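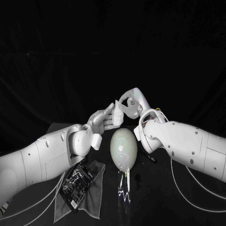

Both hands on the crumpled white piece, Brundamwood lab.

The Gunov group says its two-handed method learns from 27 demonstrations. Fine - but which 27, and who threw out the rest? I asked for the failure rate and got a chart of the good runs.
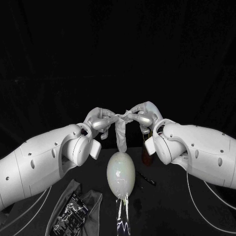

Maribel Carhuamaca replied that 6 of the last 40 trials were dropped for sensor faults, and that the paper will list them. I'd like to read that list before I believe the headline figure.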